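Subject: Re: [flellholm-swap] Seed parcels for the spring round

> Does anyone know if the Brimorero beans are coming again this year? I missed out last time and would love a few for the bottom bed. Also, is it still one packet each, or can we ask for more?
> Happy to post mine early if that helps.

Yes, they're coming! And you can ask for two packets each this time, because the harvest was so good. I grew them up the back fence last summer and they went completely mad – purple flowers right into autumn, and pods so long I kept finding ones I'd missed. They're lovely eaten young, and if you let a few dry on the plant they make a really good soup bean as well. I'd put them in every garden in Flellholm if I could.

We've got 54 varieties on the list so far, which is our best yet. The Ndung'u kale is back after a year off (do try it, it's much sweeter than the curly sort and the pigeons seem less keen), and there's a yellow tomato called Brultetti that I've never grown and am far too excited about.
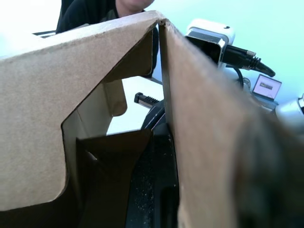

Posting early would be a great help, thank you. Please use paper envelopes, as seed sweats in plastic, and write the name and the year you saved it on each one. If you're not sure of the year, put a question mark and I'll do a germination test on damp kitchen paper. Squash and courgette need a note saying whether you pollinated by hand. Last year's mystery marrows were fun, but they did take up a lot of room!

Everything should reach me by the Friday before the swap, to PO Box 3764 as usual. Lists will go out that evening, and I'll send the parcels on the following week so you can get the beans in during May.

One question back to you all: has anyone still got the old white leek? Mine rotted in the wet and I'd be thrilled to have even a pinch.

Happy sowing,
Your list keeper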